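Clesum Match Tagger review: a season of rugby video on a small club's budget

April 18, 2018

I've been using Clesum since January to break down our rugby games, and I like it so much that I've become a bit of a bore about it at training. It's made by Drirero, it runs on a regular desktop or laptop, and it does one job: you load a video of a match, you press keys while you watch, and at the end you've got a list of every tackle, carry, lineout and penalty that you can click on to see again. That's the whole thing!

Some background so you know where I'm coming from. I coach the forwards at Sala, a club side that trains two evenings a week and plays on whatever field the town will give us. Before this I did my match notes with a pencil and a clipboard, and after a wet game I'd come home with something that looked like papier-mâché. I'm comfortable with computers but I don't write code and I don't enjoy settings menus.

Getting started

Installing took a few minutes and then it asks what sport you play. Pick rugby union and you get a ready-made board of buttons, 35 of them, laid out the way a coach thinks: set piece on the left, open play in the middle, discipline on the right. Each one has a keyboard shortcut. I changed a handful on the first night (I wanted separate buttons for a dominant tackle and a passive one, and I split "ruck" into attack and defense) and it took no effort, you just drag a new button onto the board and type a name on it.

Players go in by shirt number. You can type names too, and it keeps the squad list from one game to the next, so by the third match I was only fixing who sat on the bench. Substitutions are handled really nicely. Hit S, type the number going off, type the number coming on, and from then on every tackle goes to the right person. When I did it on paper I'd always end up giving our replacement hooker credit for things the starter did.

Tagging a full game

My first go was our home game against Jeltik, and it took me most of an evening. I was slow, I kept rewinding, and I argued with myself out loud over what counts as a missed tackle. By the end I had 147 tackles logged for our side and a much clearer picture of that second half than I'd had standing on the sideline. I would have sworn our problem was out wide. It was right next to the ruck, over and over, same gap, usually just after we'd made a good hit and everyone had relaxed for a second.

Since then I've gotten quicker. The trick is to make two passes. On the first I only tag restarts, scrums and lineouts, with the video running at double speed in between, and on the second I do tackles and carries at normal speed. The program lets you hide groups of buttons so the board doesn't get crowded, and I only found that out by right-clicking on something by mistake. Have a look for it, it makes a big difference.

What happens when you click on a tag is the part I love most. It plays from five seconds before to eight seconds after, and you can change both numbers for each button. Lineouts need more of a run-up (I want to see the huddle and the walk in), tackles need less. Pick a player and a button and it plays all of those clips one after the other. I sat down with our two flankers and ran through every tackle they made in a month, and they were hooked. One of them asked if he could take it home.

The computer question

You don't need anything fancy, but it helps to know where the strain falls. Playing video and dropping tags is easy work. Exporting a reel of clips is where an old machine starts to groan, and Drirero's setup page asks for 8 GB of memory, with a graphics card listed as optional. I run it on a secondhand desktop and on a thin little laptop that I take to the clubhouse. Tagging feels the same on both. Exporting on the laptop is a good time to go and make dinner. 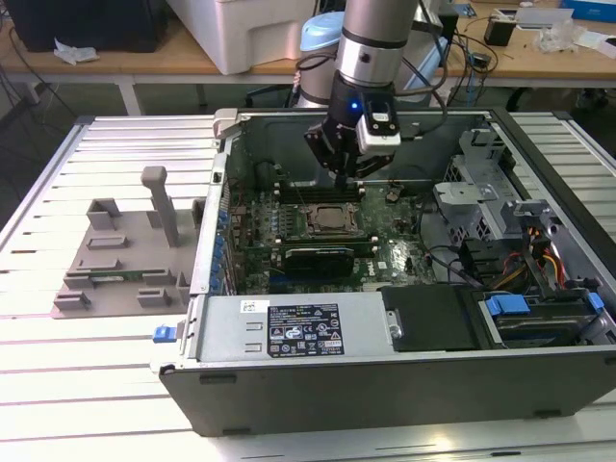 Memory slots, processor and graphics card in an open desktop tower.

If you have money for only one upgrade, I'd put it into memory first. I went from four to eight on the desktop and the stutter when I jumped around in a long file went away completely. Storage is the other thing to plan for. A full match in decent quality is a big file, and a season of them will fill a drive before you've noticed. I keep the current month on the desktop and move the rest to an external drive, and Clesum is good about this: it remembers the tags, and if it can't find the video it just asks you where you put it.

Reports

There's a report page at the end of each match with totals by player and by half, plus a small map of the field if you bothered to mark locations. I didn't at first. Now I do it for penalties and lineouts only, and it's worth the extra click. Seeing all our penalties bunched up between our own 22 and halfway got a louder reaction from the squad than any speech I've given.

You can print the report on one sheet or save it as a spreadsheet. The printed one is clean and readable, big type, no silly logos. The spreadsheet is plain, and I mean that as praise. I paste it into my own season file and everything lands in the right column.

Things I'd change

The undo button only goes back one step. If you've tagged three tackles to the wrong player you have to hunt them down in the list and fix each by hand, and I grumble every time.

Drawing on the video is pretty basic too. You get a circle, an arrow and a line, in yellow or red, and they vanish when the clip moves on. For showing a defensive line drifting apart I'd love an arrow that stays put for a couple of seconds. And there's no way for two people to tag the same match at once on different machines, so if your backs coach wants to do his own half of the job, you'll be passing a file back and forth. It works, but you have to remember who has the latest copy (we've gotten that wrong twice).

One last grumble: the rugby board doesn't have a button for a 50/50 kick chase. I made my own, and it's now one of the ones I use most. Put it in the next version, please!

Price

It's 20 dollars a month and you can stop in the off-season without losing your work. Your old matches still open and still play, you just can't add new tags until you start paying again. I think that's very fair for a game with a summer break in it. There's a free trial too, long enough to get through two full matches if you don't dawdle.

Who should get it

If you coach a club or high school team and somebody's already filming your games from the bank or the bleachers, I'd say go for it. Shaky video is fine, ours is filmed on a phone clamped to a fence post and I can read nearly every shirt. If you've got a paid analyst and three camera angles you'll want something bigger, and you probably own it by now.

I'm planning to try it on our under-16s next, with a much smaller board, maybe just tackles, passes and rucks, and let the kids press the buttons themselves. I'll add a note to this page once we've had a few games with it.

Rating: 4.5 out of 5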